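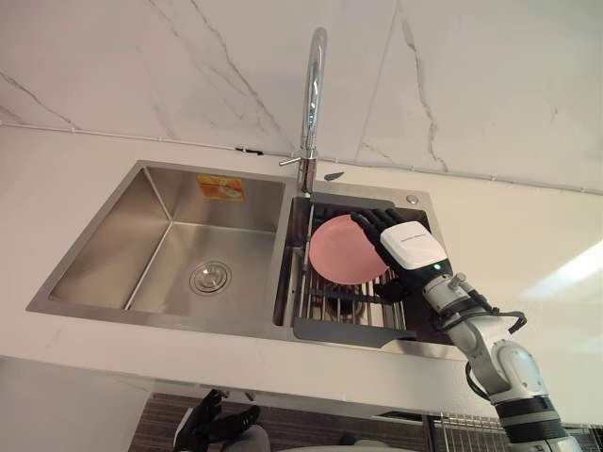 Where does the water go?

Pull the plug and the water spins, gurgles and is gone. But gone where? Let's follow it, because it has quite a trip ahead (longer than yours to school, I'd bet!).

First it drops into a bendy pipe shaped like a U. A little water always stays behind in the bend, and that small puddle is a clever thing, for it blocks the bad smells that would love to climb back up into your home. 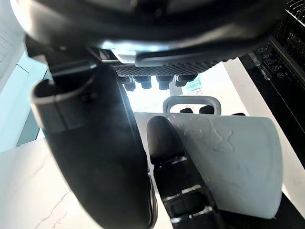
Fingers come in many shapes.

After the bend, the water runs down to a big pipe under the street. In the town of Brustholm that pipe is 91 years old, and 703 houses share it!

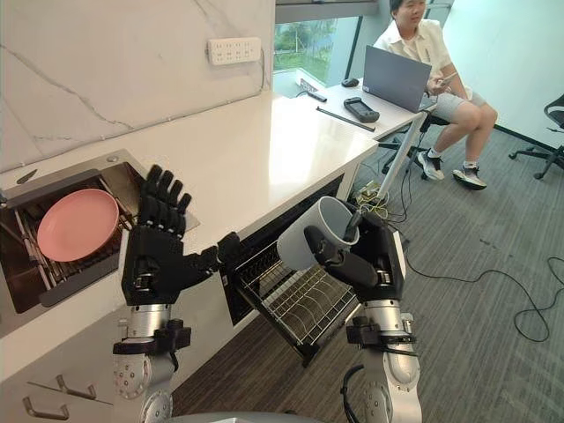
Tibor Hegedűs

Most of these pipes slope gently downhill, so the water rolls along all by itself, the way a marble does on a tilted tray. At last it reaches the cleaning plant. Screens catch the twigs and rags, and then the water rests in wide, quiet tanks while the mud sinks to the bottom.
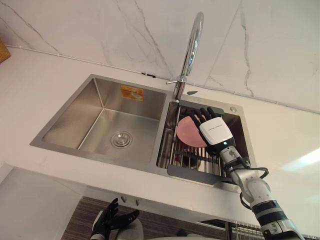 Next come the tiny helpers, called bacteria. They are far too small to see, and they eat up the dirt that is left, munching day and night, even in chilly January. Then the cleaned water flows out to the river, where the ducks are waiting.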